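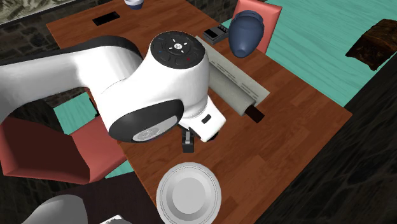

January 3, 2020

Back to work yesterday for one day, then today for another, which is the kind of scheduling only an office could love. I spent both of them moving last year's unanswered mail into a folder called Last Year. It felt very good and I recommend it.

The real business of the new year is the choir. I joined in June because Madhu Kandpal told me they were short of low voices and that I had "a speaking voice with a floor to it." I have been living off that remark ever since. What she left out is that the low voices stand at the back by the radiator, which has two settings, off and bakery.

Rehearsal tonight, the first since the holidays, and everyone had forgotten everything. We sang the Berton piece, the slow one with the long held note in the middle, and the held note went down like an elevator. Omprakash Gautam stopped us, closed his eyes, and asked whether anybody had sung at all during the break. A woman in the altos said she had sung in the car. He asked what. She said mostly ads.

He is a patient man but he has a way of turning pages that lets you know. We did the passage five times. By the fifth I had found my note and was hanging on to it like a man on a bus, and then Singhal, who stands on my left and is always very sure of himself, came in four beats early and took me with him. I would follow that man off a pier. I have asked to be moved. I have asked to be moved before, and was moved, and Singhal moved too.

Coffee after was in the side room. Somebody had brought the last of a Christmas cake and it had reached the stage where you cut it by leaning. I had two slices. Madhu wanted to talk about the spring concert and whether we should do it in Trenidano again, where the hall has a lovely echo and no parking. Last time six of us walked up the hill in concert black, in the rain, carrying folders over our heads, and a man outside the bakery took his hat off as we went by. She thinks that was charming. I think my shoes have never been the same.

There is also the matter of the solo. It's four lines, nothing much, a shepherd who has seen something and wants to tell people. Omprakash said he would hear anyone who wanted to try it next week. I laughed along with the rest of the back row. Then I came home and sang it in the kitchen with the fan on over the stove – so the neighbors would only get half – and it was not terrible. The top note is a stretch. I can get there if I look at the ceiling.

I haven't told Madhu. She would be kind about it for weeks.

Resolutions, for the record, seeing as it's the season. Sing the scales every morning before coffee (done once, on Wednesday). Learn to read the bass line without writing the names of the notes in pencil. Call my brother. Get the good coat mended before the lining gives up altogether.

Cold tonight, and the upstairs window is rattling again. I wedged it with a folded Fasta receipt and it's holding so far. Bed at eleven, with the score.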